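Section 4: First Powered Session at the Table

This section covers the Oksanen two-arm table kit after the arms are bolted down and the emergency stop has been tested. The supplier's quick-start sheet says you can be handling objects in 37 minutes. Plan on a full afternoon.

4.1 Power up both arms with nothing between them.
4.2 Open and close each hand five times at the lowest speed setting.
4.3 Check the finger screws by hand before each session. The sheet calls them maintenance-free – we don't agree.
4.4 Confirm that the sensor pads read zero when nothing touches them.

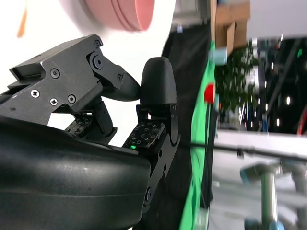
4.5 If a pad will not zero, restart the arm controller once. If it still drifts, swap the pad. The "self-healing calibration" on page 2 of the brochure has not fixed a pad for us yet.

CAUTION: Keep sleeves, lanyards and loose cables out of reach of the arms while they are powered.

4.6 Put one light, unbreakable item between the hands. A plastic flower pot is fine.
4.7 Run the rim grasp at force setting 133. Do not start at the factory setting of 200.
4.8 Stop the arm and look for marks on the item before you raise the force.

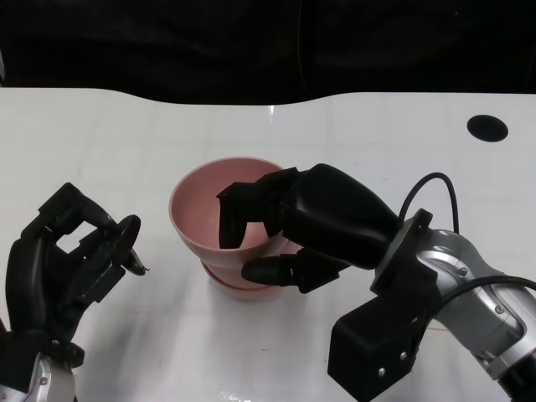
Kaede Honda disagrees with step 4.7 and asked for it to be noted that 200 never marked anything at the Duvville site, and that starting low only gives you more drops to clean up. Fair enough, but she was using thicker plastic. Start at 133.

4.9 Add more items one at a time. Save the grasp file after each one.

NOTE: Firmware 248 promises "any object, any order." Treat that as sales talk until your own log backs it up.
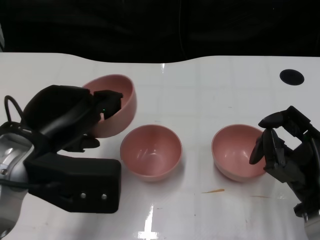 Matching items are the test we trust least when a supplier runs it. Once the hand settings suit one item, they suit its twins too, and a good run tells you little about the next shape. Three pink bowls of one size, with one held up at a tilt by the left gripper, make a reasonable exercise for a new operator. They are weak grounds for a purchase order. Before you sign off this section, repeat 4.6 to 4.9 with something of a different shape and write down every failed grasp.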